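## Getting a small gig paid for

I've put on nine nights at the Imbridge hall now, and the question I get most is where the money comes from. So, my way of doing it.

Start with the real cost. Our last one, with Sulemana headlining, came to £1,592 all in – hall, PA, sound engineer, posters, and a hot meal for the bands. Write down every line, even the gaffer tape.

Next, ask locally before you ask anyone grand. I send one page (one!) to shops and small firms, saying what the night is, who comes and what I'd like from them. Zikbridge gave us £2,000 towards the whole season off the back of a page like that.
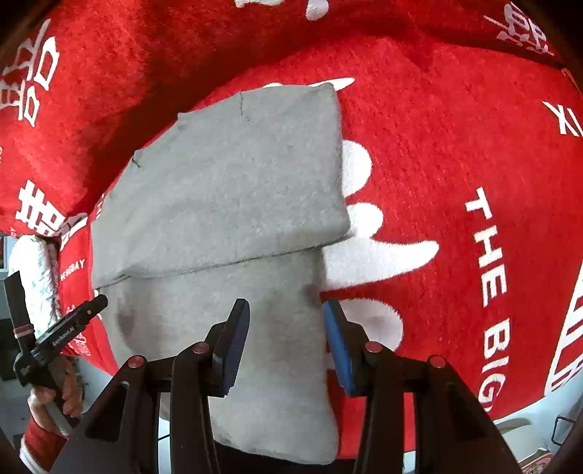
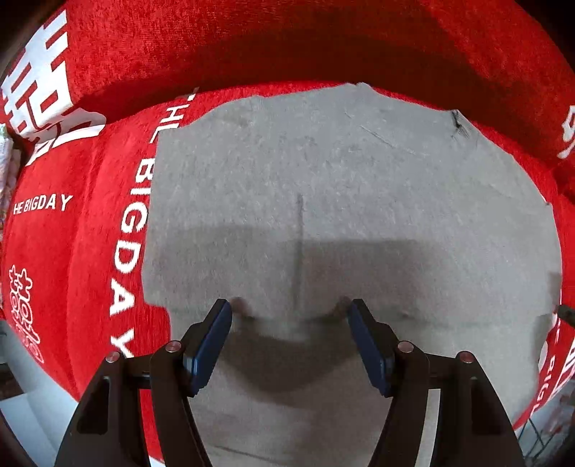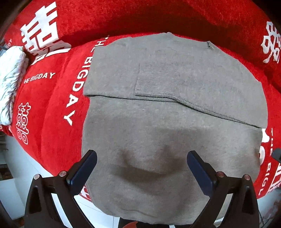 *Grey on red, all three.*

Then sort your tickets. I price them so a half-full room covers the bands' fees, and let the sponsor money take care of the rest. Unico, the little ticket page I use, lets you hold some back for the door, so do that.

Pay the bands on the night, before they load out. I keep the cash in named envelopes and get a signature for each one.

Last job: write to your sponsors within the week. Send the door numbers, a couple of photos and a proper thank you. I always mention the next date in that email too – we're back in November, and two of them have already said yes.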